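Jarrah Maihi
2023-01-02

Spent part of the holiday re-specifying the produce basket on the work table. Notes follow, mostly for my own reference.

1/ Previous container was a solid ceramic bowl from Pullard. Depth hid everything below the top layer and the glaze chipped at the rim. Retired in December.

2/ Replacement is a black wire basket. Rectangular, rounded corners, thick upper rim, fine grid. Mass on the kitchen scale, unladen: 427 g. Rated load is not stated anywhere on the Kevevton listing, which I find poor.

3/ Fine grid matters. A wide grid lets small items poke through and the wires mark anything soft. I tried one with wide gaps from Suta first and sent it back.

4/ Bare wire on a butcher-block top will scratch eventually. Hence a flat round mat underneath, grey-taupe. It sticks out well past the basket on the long sides and only just on the short ones. A mat 300 mm across would have been too small. Measure the diagonal before you order.

5/ Loading order. Long items go along one side – the green one lies flat against the near wall. Round purple ones across the middle, where they stay put by leaning on each other. Grapes in a corner, near the top, so nothing sits on them.

6/ Small red and orange pieces go in last and fill the gaps. They also migrate. One red piece has ended up at the near rim and I have stopped correcting it.

7/ The plant pot stays towards the far edge, roughly centred. I had it next to the basket for a while and kept knocking leaves when reaching in.

8/ Outstanding: oil the table top – 2 coats, Seo hardwax, left overnight between them. Basket, mat and plant will all have to come off for that.

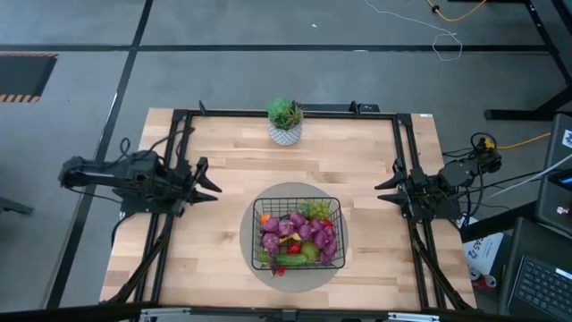 Current layout, basket on mat, plant at the back.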